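## Appeals court sends Drekosis bottle deposit case back for a new hearing

A state appeals court ruled Monday that the beverage distributor Drekosis was denied a fair hearing when regulators ordered it to repay 3,941 unclaimed deposits. The three-judge panel set the order aside and told the agency to start over with a different hearing officer.

The dispute began when Nic Giolla, a chain of corner stores, complained that Drekosis was slow to credit returned crates. An audit followed. The hearing officer relied on a spreadsheet prepared by Lumitz, an outside accounting firm, and gave Drekosis a copy only after the hearing had closed.

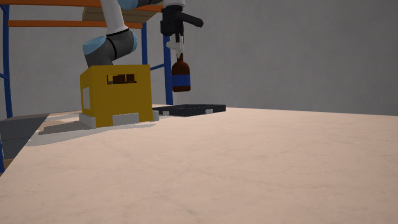

Judge Chiharu Katayama, writing for the panel, said the late disclosure was enough to decide the appeal. "A party must be able to answer the evidence against it before the decision is made," she wrote. The agency had argued that Drekosis could have asked for the spreadsheet earlier. The panel rejected that – the company did not know the document existed.

The opinion runs 34 pages, most of them on the question of notice. It does not say whether the deposits were owed. Drekosis still has to show that its own records are accurate, and the judges noted gaps in those records covering seven months.

The panel turned down one other request. Drekosis wanted the complaint thrown out entirely on the ground that Nic Giolla had filed it late. The court found the filing was on time, counting from the last disputed delivery.

### What happens to the crates in storage

The ruling also touches a smaller matter. Jelus, the warehouse operator, has been holding 460 crates under the original order and billing both sides for the space. The court lifted the hold but left the storage bill for the agency to sort out at the new hearing.

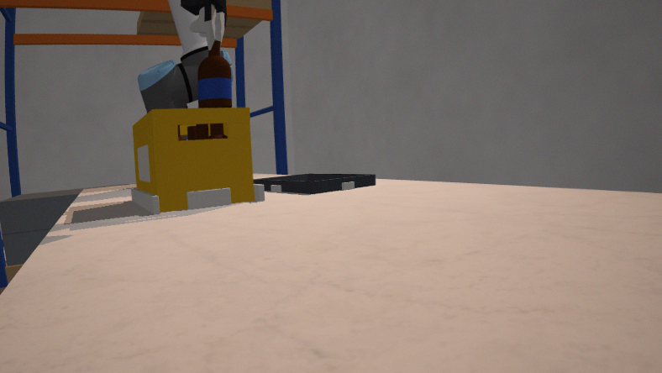
### Next steps

The agency can ask the full court to review the decision. If it does not, a new hearing officer will be named and a schedule set in June. Members with deposit claims pending before the same agency should check whether they have received every document in the file and make any request for missing papers in writing.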